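Updated 3/11/18

## Syncing separate sound for a feature edit

These steps cover a shoot recorded at 24 frames per second, with sound on a separate recorder. The examples use bins from *Horkon*, the feature directed by Sneha Kushwaha.

1. Copy the camera cards and sound files to two drives. Compare file counts before anything is erased.
2. Make one bin per shooting day. Name clips by scene, shot and take — 45B-3, for instance.
3. Find the frame where the slate closes and set a mark. Set a second mark on the clap in the sound file.
4. Merge the two clips on the marks. Keep the camera sound on the last track, muted.
5. Play the end of each take. If the lips drift on anything longer than 300 seconds, check the sample rate first.

Scene 61 had no slate on two takes. Hakim Santoso, the assistant editor, synced those on a door slam.
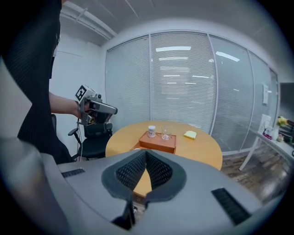 6. Log tail slates in the notes column. They are read upside down and are easy to miss.
7. Export the bin as a text list and send it to the sound editor with the merged clips. Leave the original file names in place — the final mix is rebuilt from them.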